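The Neneck Table Linen Press, by Dreden

Last updated: Jun 23, 2019

If you have ever pulled a tablecloth out of the closet ten minutes before company arrives and found it folded into a grid of hard little squares, you already understand why we carry the Neneck. It is a flatbed press made for household linens, and after a good long while of selling it (and using it ourselves, in the back of the shop and at home) we are as fond of it as ever. We get a lot of calls about it, so we've tried to put everything we usually say over the phone on this page. It has grown a bit long! Pour yourself something and read the parts you need.

What it does

The Neneck has a padded lower bed and a heated upper plate that comes down on a long handle. You lay the cloth on the bed, lower the plate, wait a few seconds, lift, and slide the cloth along. A hand iron puts all the work in your wrist and shoulder, and anyone who has ironed a full set of napkins for a holiday dinner knows how that feels by the end. With the press you sit down, if you like, and let the weight of the plate do most of it. One customer told us she now does her napkins while listening to ball games, and she has started offering to do her sister's too.

The plate draws 2000 watts on the highest setting and is usually ready by the time you have your linens sorted. There is a dial with settings for synthetics, silk, wool, cotton and linen, and a small light that goes off when the plate is up to heat. If you leave the press closed without moving it, it will beep at you and then shut itself down. The beep is not pretty, but you will hear it from the kitchen.

Which linens it suits

Flat things are what it does best. Tablecloths, runners, napkins, pillowcases, dish towels and plain sheets all go through beautifully. Fold a large cloth in half lengthwise with the wrong side out, press both faces, then open it up and give the center line one quick pass so the crease relaxes.

Woven placemats are fine too, as long as the fibers can take the heat. Check the label first, and if the label fell off years ago, start on the lowest setting and work up. Ribbed or banded weaves like to be pressed face down over a towel, which keeps the texture from going flat and shiny. Please don't press vinyl mats, anything with a rubber backing, or anything with beads. We have cleaned those off a plate for customers and it is a sad afternoon for everybody.

We always suggest pressing the bottom layer and the placemats in the same session, so that the plates sit level and the whole table looks pulled together even for plain soup on a weeknight.

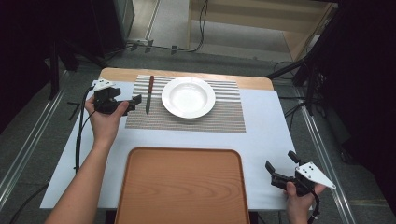

Setting it up at home

The press weighs a fair amount, so choose a sturdy surface at a comfortable height and plan on leaving it there for the session. The cord is 60 inches long and exits at the back right. Please plug it straight into the wall. If you'd like to work seated, the folding Ko stand brings the bed to the right height for most people, and it tucks flat behind a door when you're done.

Our own Cheuk-hei Cheung sets up the demonstration model in the shop and is very patient with questions. Bring in a wrinkled cloth of your own and try it. You will get a much better feel for the handle that way than from anything we could write.

Keeping it in good shape

Wipe the plate with a soft damp cloth once it is fully cool. The bed cover ties on with a drawstring and can be washed in cold water and hung to dry. Most people replace it every couple of years, and the foam underneath lasts a good deal longer. If you use spray starch, go lightly and wipe down afterward, or you will find a brown haze building up along the front edge.

Price and ordering

The Neneck is $279 and comes with one bed cover, a pressing cloth and a water sprayer. A spare cover is $11. The Ko stand is sold separately. We restock every January, right after the holidays, when everybody has just looked at their pile of napkins and decided enough is enough, so if your color is out, please ask and we'll put your name down for the next shipment.

Related items

Ko Folding Press Stand
Neneck Replacement Bed Cover, natural cotton
Lemen Linen Spray, unscented
Lemen Pressing Cloth, set of two
Dreden Sleeve Board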